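Skallo - Pinza paralela eléctrica Tindall 40

Inicio / Catálogo / Pinzas y herramientas / Tindall 40

Referencia: TD-40-N
Acabado: negro mate
Disponibilidad: en almacén
Precio: consultar

Descripción

La Tindall 40 es una pinza eléctrica de dos dedos para robots de tamaño medio. Se sirve montada, con los dedos estándar, el cable de brida y el modelo para simulación. Se utiliza en alimentación de máquinas, manipulación de piezas con superficies curvas y bancos de ensayo.

Esta página recoge los datos básicos del producto y las condiciones de uso que conviene revisar antes de pedirla. La pinza se entrega como cuasi máquina: la evaluación de riesgos de la aplicación completa corresponde al integrador, y la declaración de incorporación que acompaña al producto no la sustituye.

Datos técnicos

Fuerza de agarre máxima: 143 N
Fuerza de agarre en modo limitado: 40 N
Masa con dedos estándar: 1067 g
Alimentación: 24 V CC
Comunicación: Modbus RTU, entradas y salidas digitales
Comportamiento ante corte de alimentación: mantiene la posición

Normas que conviene tener a mano

ISO 12100, principios generales de evaluación y reducción del riesgo.
ISO 10218-1 e ISO 10218-2, robots industriales y su integración.
ISO 13849-1, partes de los sistemas de mando relativas a la seguridad.
ISO/TR 20218-1, efectores finales.

El modo limitado reduce la fuerza por software y no es una función de seguridad. Si la evaluación de riesgos exige un límite de fuerza garantizado, hay que obtenerlo por otros medios y documentarlo en el expediente técnico de la célula.

Comprobación en simulación

Antes de mover el robot real se recomienda recorrer la trayectoria completa en el simulador, con el modelo de colisión de la pinza y no solo con el visual. El modelo se entrega en formato URDF y como complemento para Idow. La comprobación debe incluir la aproximación con los dedos abiertos, que es cuando la pinza ocupa más anchura, y también la retirada.

Con objetos grandes de superficie curva hay que vigilar dos zonas: la punta de los dedos y el cuerpo del varillaje. Es frecuente que el programador controle la primera y se olvide de la segunda. La distancia mínima se fija en el proyecto y se anota junto con la versión del modelo empleado.

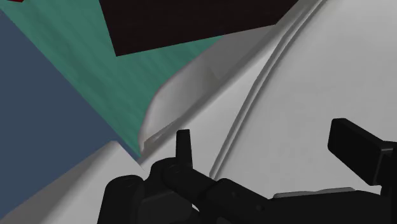
Vista de simulación: pinza con los dedos separados y sin pieza, delante de un objeto blanco de superficie curva.

La vista desde la muñeca no basta para dar por buena una trayectoria. El propio cuerpo de la pinza tapa parte del objeto, y una holgura que parece suficiente desde ese punto puede no serlo de perfil. Guarde al menos una vista lateral y el registro de distancias.

Puesta en marcha

1. Compruebe el par de apriete de la brida según el manual.
2. Introduzca en el controlador la masa y el centro de gravedad, con los dedos que se vayan a usar.
3. Abra y cierre la pinza sin pieza, con el robot parado.
4. Recorra la trayectoria a velocidad reducida, con el mando de habilitación en la mano.
5. Provoque un corte de alimentación con pieza sujeta y anote el resultado.
6. Archive los parámetros con fecha y firma.

Si se cambian los dedos, se repiten los puntos 2 a 5. También cuando cambia la pieza - aunque el programa sea el mismo.

Mantenimiento

Limpieza con paño seco. No aplique disolventes sobre las articulaciones. El juego de los dedos se revisa cada 13 semanas en uso a un turno. La pinza no debe abrirse: las reparaciones internas se hacen en nuestro taller y salen con un nuevo informe de ensayo.

Contenido del suministro

Pinza con dedos estándar
Cable de brida
Tornillería de montaje
Manual en español e inglés
Declaración de incorporación
Modelo URDF y complemento para Idow

Accesorios

Dedos en bruto para mecanizar, par
Almohadillas Trutis de silicona, par
Brida adaptadora
Cable prolongador de 5 m

Las almohadillas Trutis modifican la geometría de los dedos y están incluidas como variante en el modelo de simulación. Seleccione la variante correcta antes de hacer la comprobación.

Documentación y consultas

El manual se revisó en mayo. Si tiene una edición anterior, solicite la nueva: cambia el apartado sobre el modo limitado. Para dudas de integración o de normativa, escriba a soporte técnico a la atención de Ismail Gaber, indicando modelo de robot, pieza y tipo de dedos.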